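A table marked out in blue tape

The woman who sets up the tables at Vinari starts at six in the morning, before the packing room fills up. She asked for her name to be left out. "Just write that I do the tables," she said.

She has done them for 14 years, first at the old building in Darnar and now in Bornau. The job is simple to describe. Paper goes down over the table, tape goes down over the paper, and the tape makes a grid. Each cup then has a spot to stand in until it is wrapped.

"Before we had the grid, people put cups wherever there was room," she said. "Then you turn around with a box and your elbow takes out four of them." 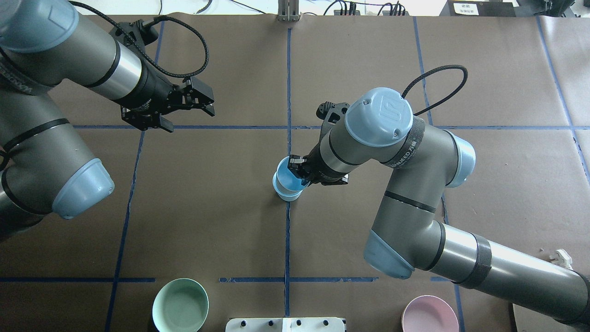
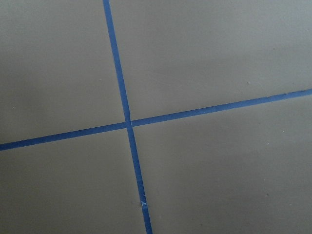
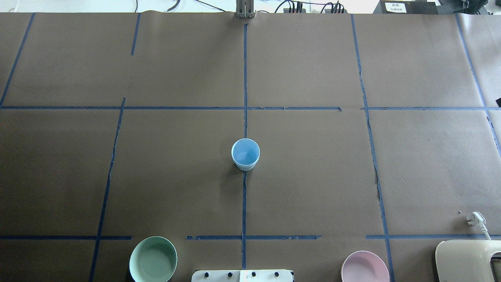
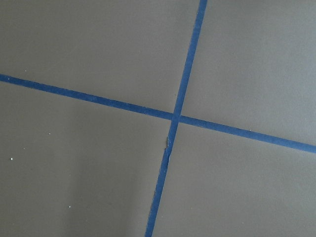 Bernd Sperling
Staff writer

The tape is blue on every table she lays. She tried yellow one winter and went back, as it was hard to see in the evenings. She works by eye, starting with the long line down the middle, and she doesn't own a ruler.

"I had one. Somebody borrowed it," she said. "The lines lean a bit. A cup doesn't care if the line leans."

The crossings are where she slows down. One strip goes over the other and gets pressed flat with the thumb. If it isn't pressed properly, a sleeve catches it and the tape starts to come up. Tears and gaps in the lines don't bother her much. She patches with a short piece laid over the old one, and when a table has more patches than she likes, she pulls up the paper and starts again. That happens every two or three weeks - more often in December, when an order can run to 600 cups.

A normal order is 300. Most go to Urio, which sells them in stacks, so cups that belong together are often set down one inside the other. She would like that to stop. "They stick," she said. "Then you're twisting them apart over the table."

Asked whether a printed mat would be easier, she said the company had looked at one. It had small squares, fine for espresso cups and too tight for anything else.

"With tape, I can move a line on Sunday and it's ready for the next job," she said. "I'd have to buy a new mat every time. Tape I have in the drawer."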